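Robots & Automation | Safety | Features

Print this article | E-mail to a friend

The Eraser That Wouldn't Let Go

By Telma Lagos
November 9, 2020

The incident report from Nistulside runs to 2 pages, and the word "minor" is on both of them. A two-armed robot wiping a small whiteboard kept pressing after it was told to stop. The board skidded and hit a technician, Arnel Manalastas, on the wrist. He had a bruise and went back to work after lunch.

I have read a lot of reports like this one. They tend to be short, and they tend to end with a software update. So I asked to see the job for myself. 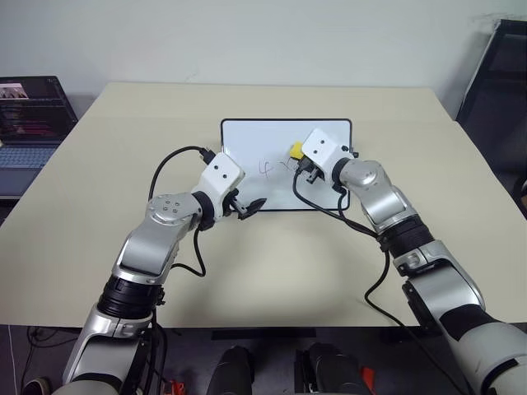 4 min read

The task could hardly look more harmless. Each arm ends in a black gripper, one of them holding a bit of yellow, and the board is small enough to carry under your arm. Atitz, the company that wrote the control software, calls the package Gil and pitches it to schools and offices. I couldn't find anyone at either place who had asked for it.

Kyung-tae Hyun runs the test room. He told me the stop command worked exactly as designed, which struck me as an odd thing to say about a command that didn't stop the robot. What he meant is that the command goes into a line behind whatever the arm is already doing. If the arm is halfway through a wipe, it finishes the wipe. On the day in question, the wipe took 8 seconds.

"It was never meant as an emergency stop," Hyun said. "There's a red button for that."

There was. Manalastas was on the wrong side of the table from it. 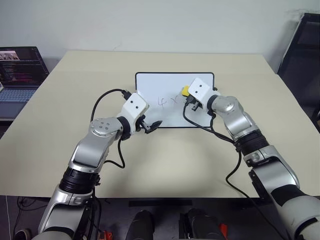 Both arms at the whiteboard, with a laptop open behind the table.

The second problem is force. Gil has no direct sense of how hard it is pushing. It guesses from the motors, and the guess gets worse as the arm reaches out. Jin-sol Baek, who tested the software for Atitz until January, told me she had flagged this in writing. Her log lists 407 wipes, and in 90 of them the arm pushed past the limit the company had set for itself. Atitz doesn't dispute the numbers. It says the limit was "conservative."

Maybe so. But a limit you can break that often and still call the machine ready is a suggestion.

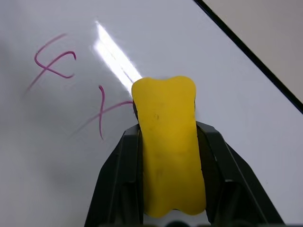 I asked Hyun what had changed since the accident. The stop command now cuts in mid-wipe, he said, and people are told to keep their hands off the board while the arms are live. The force guess is the same as it was. A fix is planned for the next release, which has no date.

Skarphéðinn Þórarinsdóttir, a safety inspector with Tralberg, reviewed the report and declined to close it. She wants a force sensor at the wrist and a second red button. Atitz says the sensor would raise the price too much for the market it has in mind. Manalastas has asked for the button, and when I left it was still on order.

Comments (3)

benchtop_ray: A stop that waits its turn in line is not a stop. We learned this on conveyors decades ago.

Mdelaney: Seems like a lot of ink for a bruise. Ladders hurt more people than this thing ever will.

oldrelay: @Mdelaney The ladder doesn't keep pushing after you yell at it. Would like to see Baek's log published in full.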